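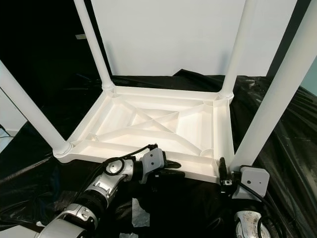
Thank you, first of all, for your patience with us over the spring, and for the grant of £4000 that has let the Skundmont herbal remedies project carry on into its second stage. We set out to learn how people use over-the-counter herbal tablets and teas at home, and whether a plain leaflet helps them read the dosage on the pack. The Groltus sessions are the part we're proudest of — people bring in what's in their cupboards and we go through the labels together. Furniture there is of the light plastic sort, such as the white table with four round legs and a ribbed underside, and it suits a morning of tea and talking very well.

Up to May 9, 2025 we have given out 2117 leaflets and had 601 questionnaires back, a better return than we had dared to hope for. Most of the questions were about digestion and sleep, and a good many people hadn't thought to mention their tablets to a pharmacist.

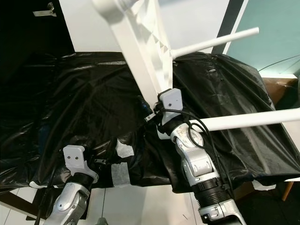 White plastic chair, tilted, with its ribbed underside showing.

Eight sessions remain, shared between Paiva and Astora, and we mean to finish them in June. The leaflet will be reprinted before then in larger type, with the part on taking remedies alongside prescribed medicines moved to the front. Printing has cost a little more than planned — we have made it up from the travel money, and will send the receipts with our next report.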